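Progress report to the funder: Keradstead household supplies store
Reporting period: April to June
Prepared by the Gollmont project office

1. Purpose of the grant

The grant covers the sorting, shelving and issue of packaged household goods at the Keradstead store. Goods arrive mixed from two sources, the Benavides depot and direct donations, and are issued to the Skevside pick-up point twice a month. This report covers the second quarter of work.

2. Work completed

Intake was moved from the corridor to the back room in April. All incoming goods are now opened, checked and sorted at one bench before they go to a shelf. The old practice of shelving sealed mixed cartons has stopped.

Shelf labels were replaced. Each label gives the item group, the pack size and the month of intake. The label stock bought in the first quarter did not stick well to the metal uprights and was used up on cartons instead. The replacement stock was charged to consumables.

Soft packs are now stored apart from boxed goods. Under the earlier layout they were placed under heavier cartons and a number had split seams when issued. They now go on the upper shelves, one layer deep, with the printed face outward. Paper and card goods are kept on the inner wall, away from the loading door.

3. Output

Items issued in the first quarter: 2,108
Items issued in the second quarter: 2,264

The target for the second quarter was 200 items above the first. It was missed by 44. The shortfall falls entirely in April, when the store was closed for 10 working days during the move of the intake bench. May and June were both ahead of plan.

4. Problems and corrective action

Packs with worn or partial print remain slow to sort. Where the product name cannot be read in full, the pack is set aside and matched against the delivery note at the end of the shift. Benavides has agreed to send the note with the load — it had been following a day or two later — and this should shorten the step.

Thin layered goods shift when carried in stacks and arrive at the shelf with bent edges. Shallow trays were tried in June. They work well but take more shelf depth than was allowed for, and two bays have been respaced as a result.

Spending is within budget on all lines except shelving, which is over by the cost of the extra brackets. We ask to cover this from the unspent transport line. No change to the total is requested.

5. Next period

Respacing of the remaining bays will be finished first. The stock list will then be rebuilt by item group, and the Skevside order form changed to match it. A full count is planned before the next report.

6. Pictures

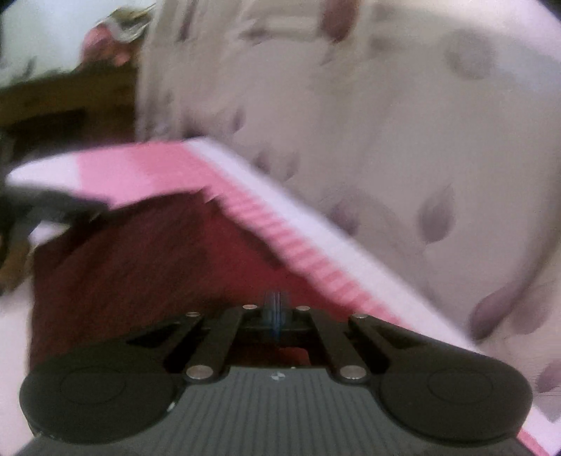
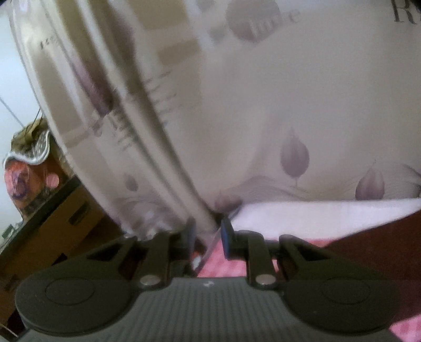
Keradstead store. First picture: pink and white item with a ridged edge. Second picture: white plastic package, "Pure" in the print.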